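Food and Heat, handout for session 4
Notes by Nerys Meredith

Read before class if you can. Bring questions!

Last time we boiled things. Today is steam, and I have been looking forward to it since April, because steam is where the physics of cooking gets really good.

Start with a number. To take a gram of water from freezing to boiling you need 100 calories. To turn that same gram, already boiling, into steam you need 540 more. All that energy goes into pulling the molecules apart, and the thermometer doesn't move while it happens. We call it latent heat (latent just means hidden).

Now run it backward. Steam meets something cooler, a dumpling, say, or your wrist. It turns back to water on the surface and hands over every one of those 540 calories, right there, fast. Dry air in an oven at the same temperature has nothing like that to give. You can put your hand in a hot oven for a moment and be fine. Please don't try it with a kettle spout.

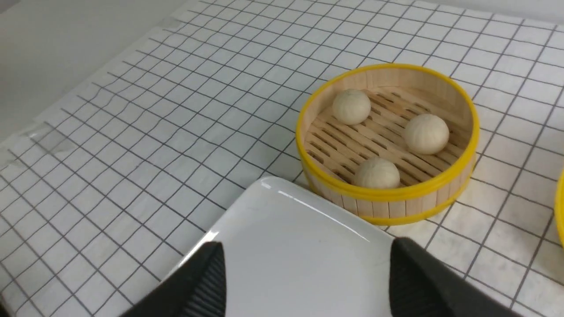
So condensation does most of the work early on, while the surface of the food is well below boiling. As the surface warms up, less steam condenses and the transfer slows down. After that you are waiting for heat to creep inward by conduction, and dough is slow at that – all those little gas pockets are good insulation. Double the thickness of a piece of dough and the center takes close to four times as long. Write that one down, we'll use it again with roasts.

What about the lid? Metal lids are cold on the outside, so steam condenses underneath and drips. Woven lids let some vapor through and soak up some of the rest. If you only have metal, wrap it in a towel and keep the ends away from the flame.

Altitude next. Water boils at a lower temperature as you go up, so the steam is cooler too. The drop is close to one degree Celsius for every 300 meters. At 700 meters you lose a bit over two degrees, which hardly matters for vegetables but can matter for a thick pudding.
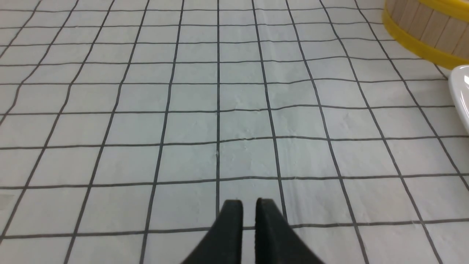
Satish Nautiyal wrote in to ask whether a pressure cooker is then just a way of moving the kitchen downhill, and whether you could work out how far below sea level you'd have to go.

I love this question. Yes, and you can! Raise the pressure and the boiling point goes up with it, to 121 °C at one extra atmosphere. Work out the depth for next time, and watch out: the 300 meter rule is a straight line and the real curve isn't.

Problems for next session
1. How much heat does 21 grams of steam give up when it condenses at 100 °C?
2. The same 21 grams then cools to 50 °C as water. How much more?
3. Compare your two answers. Which one burns you?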